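The Locked Workshop: How Translated Crime Fiction Is Rebuilding the Procedural

Semen Holovko's detective novels are sold by the weight in station kiosks at home and by the single copy abroad. The Proven Inspector, the first of the series to appear in English, runs to 400 pages and contains two murders, both committed before the opening chapter. The remainder of the book concerns paperwork, tool marks and the maintenance schedule of a bottling plant.

The publisher, Vitora, issues crime fiction in translation and little else. Its list now holds 33 titles. Most are procedurals, and most share a preference for evidence over confession. In Holovko's book the investigator does not interview a suspect until chapter 9. Before that point the reader gets delivery records, a dispute over a padlock and a long account of how a conveyor is stopped by hand.

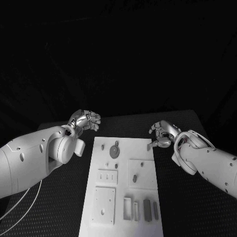
Two robot arms at a white task board.

The method has a cost. Characters enter by job title and some never receive a surname. Dialogue is short and often repeats what a document has already established. Readers who come to crime fiction for menace will find the first third slow, and the translation keeps the flat tone of the original without softening it. Sentences of four or five words follow one another for half a page.

What holds the book together is sequence. Each chapter begins with the time at which a fact became known to the police, and a second time, given at the end, records when the fact occurred. The gap between the two narrows as the novel goes on. By the final section they are only minutes apart, and the inspector is close enough to the killer to hear the same factory siren. The device is simple and is applied without exceptions.

Holovko plants his clues in the open. The decisive one, a replaced fuse, is mentioned on an early page in a list of repairs and is not mentioned again until the arrest. A second clue depends on the order in which the night shift signs out. Both can be worked out by a patient reader with a pencil. 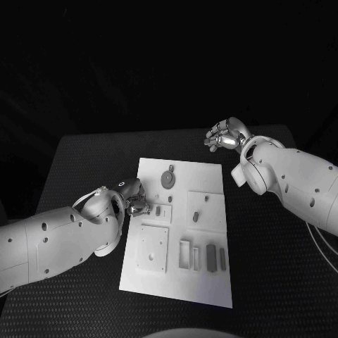 The Series in English

Vitora plans to release the second novel in September. It moves the inspector to a river port and drops the double time stamps in favor of a single running log. The murder takes place on a dredger, and the crew list printed at the front should be read before the first chapter. The third book is under contract but has no English title yet.

New readers should start with The Proven Inspector. The later novel refers to its solution by page two, with no warning, and the name of the killer is given in full.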